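Reporting Crime and Public Safety
Handout 6: Missing persons, abductions and the people who come home

Read this before the seminar, and bring the Rullbridge cuttings with you. If you have lost them, borrow someone else's and look sorry.

Last time we dealt with the first day of a disappearance, when there is too little information and everybody wants to publish it. This handout covers the other end. A person has been missing for days or weeks and is now back, or is said to be back, and the newsdesk would like four paragraphs by teatime.

1. Who says so?

A release is usually announced by someone other than the person released. It may be a relative, a police spokesman, a local councillor or a neighbour with a good phone signal. Each knows something different. The relative knows whether there is a person in the kitchen. The spokesman knows what he has been told to say, and sometimes a little more.

Name your source as closely as safety allows. "It was gathered that" tells the reader only that gathering took place. In the Rullbridge case, three outlets ran the return of Aurelia Imhof on the strength of one another, and the earliest had it from a message forwarded to a parish group. She did come home, the following evening. The reports were early, and we do not give marks for that.

2. Verbs

Freed, released, rescued, escaped and found are five different stories. "Rescued" gives credit to the authorities, who will be glad of it. "Escaped" gives it to the captive. "Released" suggests that somebody decided to let go, and readers will at once ask what was paid. If you don't know, write "is back with her family" and put up with how plain it sounds.

3. Ransom

Do not print a sum unless two people who were in a position to know have given it to you separately. Do not print a sum that "sources" have rounded up. Think hard before printing a correct one, too: a published figure can become the opening price for the next family. Heidrun Lehner's chapter in the course reader is good on this, if rather long on the footnotes.

4. The home visit

You will be sent to the house. Most of you will come back with a paragraph about a mother's eyes. Please don't. Domestic detail is useful when it carries information, such as who is living there, who has gone, or what the household stopped doing while it waited. Otherwise it is padding with a teapot in it.

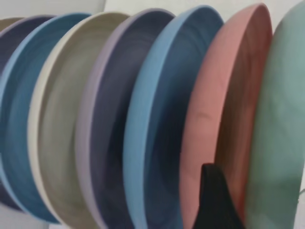 Dishes standing in a row.

If a detail stays in, you must have seen it. "A place had been laid for her every night" is a statement of fact about every night, and you were there for twenty minutes. Attribute it to whoever told you, or cut it.

Ask before you describe the inside of a home at all. In a small town, a green gate and a barking dog are as good as a postcode.

5. Numbers

Rullbridge has 1,662 residents on the electoral roll. One report said "thousands" had joined the search. The sign-in sheets at the hall showed 163 names, and some of those were the same man on different mornings. Use the figure you can stand behind and say where it came from.

Days in captivity need the same care. Decide whether you are counting from the abduction or from the report of it, then keep to that. The cuttings manage two different totals in one story, one of them in the headline.

6. "In other news"

Don't bolt a second abduction on to the foot of the first to fill the column. It makes the two look connected, and the second family deserves a story of its own. If there really is a link, say what it is and who says so.

7. Afterwards

People who come home are often photographed on the doorstep and then forgotten by the end of the week. Put a note in the diary to ring in a month — the family first, and only the person themselves if the family says yes. Take no for an answer. It is a complete sentence, and shorter than most of yours.

For the seminar

Rewrite the Brerano wire copy in no more than 502 words, with every claim attributed. Mark in the margin any verb you changed. Work in pairs if you must, but hand in separately.

Last updated: March

Related handouts
Handout 3: Talking to the police press office
Handout 4: Court reporting, the first morning
Handout 5: The first day of a disappearance
Handout 7: Corrections and how to write one without sulking
Reading list: Lehner, Yeoh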